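Costenthorpe Residence Services, household practice list
Thread: Hanging and storage of club garments, revised guidance
From: Evander Nisbet, Linen and Wardrobe Office
To: all subscribers, Costenthorpe and Tretville houses

Dear colleagues,

This message replaces the interim note on club garments sent to the list in February. It applies to all sports jerseys, track suits and warm-up wear kept in resident bedrooms or on the open racks. Ordinary shirts and coats remain under the general wardrobe guidance, which has not changed.

The office completed its review of the garment register at the end of last term. The register now stands at 1,159 items across both sites, of which 322 are club garments. Eleven of those were withdrawn from use during the review. In nine cases the damage was at the neck or shoulder, and the reviewers attributed it to the way the garment had been hung.

The main points of the revised guidance are as follows.

Wire hangers may continue to be used on the open racks for short periods, up to the end of the working day. They are not to be used for overnight storage. A garment placed on the rack should have its hook fully over the top bar before it is released, and the rack itself should be steadied with the free hand, as the lighter racks at Tretville are known to shift on hard floors.

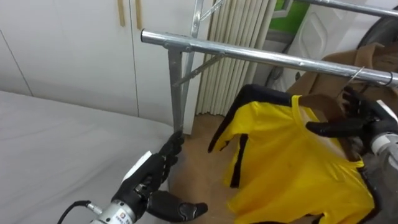 Wenceslao Vergara wrote to the list in response to the February note, and his message is quoted in full so that the reply can be read with it.

> Dear Mr. Nisbet,
>
> Thank you for the interim note. I have two questions on behalf of the Tretville house and one objection.
>
> First, the note asks us to move all club garments to wooden hangers by the end of the month. We have 3 cartons of wooden hangers in the lower store, but they are the wide pattern intended for coats. On the youth sizes they push out the top of the sleeve and leave a point in the fabric. Are we to use them regardless, or wait for the narrower pattern?
>
> Second, the note does not say whether jerseys should be folded or hung when a room is going to stand unoccupied. We have been folding them. The Fivham house, when I telephoned, was hanging them. It would help to have one rule.
>
> My objection concerns the instruction to dress the hanger while it is on the rack. Staff here find this awkward with pullover garments. The collar has to be stretched over the hanger from below, and this is precisely the strain the note warns against. I would ask the office to reconsider.
>
> Respectfully,
> Wenceslao Vergara

The office is grateful for these remarks and answers them in the order given.

On the first question, the wide hangers should not be used for youth sizes. The narrower pattern has been ordered through MacKinnon and will be sent to Tretville before any other house. Until it arrives, youth jerseys may be folded and placed on a shelf. Adult sizes may go on the wide hangers now, provided the ends of the hanger stop short of the sleeve seam.

On the second question, the rule for both sites will be that garments are folded when a room is to stand unoccupied for more than two weeks, and hung otherwise. Houses that have been hanging garments through longer vacancies need not refold them at once. The change can be made at the next room check.

On the objection, the office agrees, and the instruction is withdrawn.
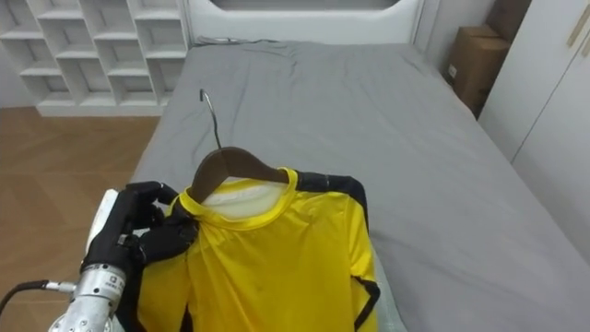
The procedure that takes its place is to be carried out on a flat surface, and a made bed with the covers removed is suitable in most rooms. The garment should be laid face up and smoothed from the middle outward before the hanger is introduced. The hanger is passed in at the hem, turned inside the body of the garment, and brought up until the hook comes out through the collar. With the hook pointing toward the headboard, as it does for the yellow jersey on the gray fitted sheet, each shoulder can then be settled separately by taking hold of the collar close to it and easing the fabric along the wood. Contrasting panels, such as the black one at the shoulder of that same jersey, are a convenient guide, and should lie along the top of the hanger without twisting toward the chest. Creases across the front may be smoothed by hand once both sides are in place. They should not be pulled out by the sleeve.

Track suits in one piece are to be treated in the same manner, except that the front fastening is opened first and closed again to the collar once the garment is on the hanger. Where the legs would reach the floor from a standard rack, the garment should be moved to one of the tall racks in the corridor store.

Garments are to be carried to the rack by the hook, with the other hand under the body of the garment if it is heavy. Leave a hand's width between items on the bar.

Damaged items should be reported on the usual form, stating the position of the damage and the type of hanger in use when it was found. Please do not repair collars locally. Several of the withdrawn garments had been resewn with thread that did not stretch, and the seam had given way a second time beside the first repair.

Heads of house are asked to replace the February note in their binders with a copy of this message. Further questions may be sent to the list or left at the linen counter before 4 p.m.

Yours sincerely,
Evander Nisbet
Linen and Wardrobe Office, Costenthorpe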